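Korkstead Talks – transcript set

README, last touched 20/09/2021 by Yaryna Bilyk

What this is

Typed-up transcripts of evening talks on spiritual subjects, given at the Korkstead reading room. Mostly Vedanta, some Stoics, a handful on Christian mystics. Talks on truth, dying, attachment, duty, silence. Plus the questions from the floor where the tape caught them.

24 talks. One plain text file each. No audio here, the tapes stay at Damholm.

Why bother

People kept asking for the one on fear of death and I kept photocopying it. Also the old typescripts are fading. Wanted them searchable before they go completly.

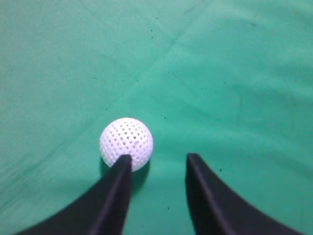

Files are named by series, then talk number, then a short title. Three series:

damholm – the oldest. Read from notes, so fairly stiff. Long sentences.
wosport – given without notes. Rambling, lots of stories, the best of the lot in my view.
baert – a single reader working through one commentary, verse by verse. Start at the beginning or it makes no sense.

Each file has a header: title, series, who typed it, and a line for doubts. Please read the doubts line. If it says "second half from memory" then it means that.

How they were typed

By ear, then checked once against the typescript if there was one. Ums removed. Repeats left in when the speaker clearly meant them. Sanskrit words spelt the way the speaker's own notes spell them, so the same word may turn up two ways across series. Haven't fixed this. Not sure it should be fixed – the Baert spellings go with the Baert commentary and changing them breaks the page references.

Square brackets = my guess. Three dots in brackets = tape unclear.

Floor questions are marked Q with no names. Some people said quite private things, bereavments and so on. 12 questions left out entirely for that reason. Don't ask for them please. 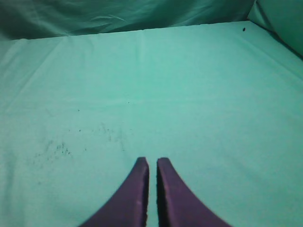 Known problems

wosport 3 stops early, tape ran out. He was just getting to whether comfort counts for anything. Sorry.
Two damholm talks may be the same talk given twice. Left both in.
Bible quotes not checked against any edition, he quoted loosely.
The list of verses in the baert folder is from July and misses the last few files.
Line breaks are a mess in anything I typed before I changed computer.

Using it

Read it, print it, use it in a study group, fine. If you quote, give the series and talk number. Don't tidy the wording and then put it in quotation marks – this has happened already and the speaker was made to say that suffering is an illusion full stop, when the next sentence takes it back.

Keep quotes in print under 2,000 words per talk, that was the agreement with the families.

Corrections

Send the file name, the line, and what you think it should say. One per message is easiest. Slow replies, I do this in the evenings.

Still to do: index of stories, finish the verse list, retype damholm 12.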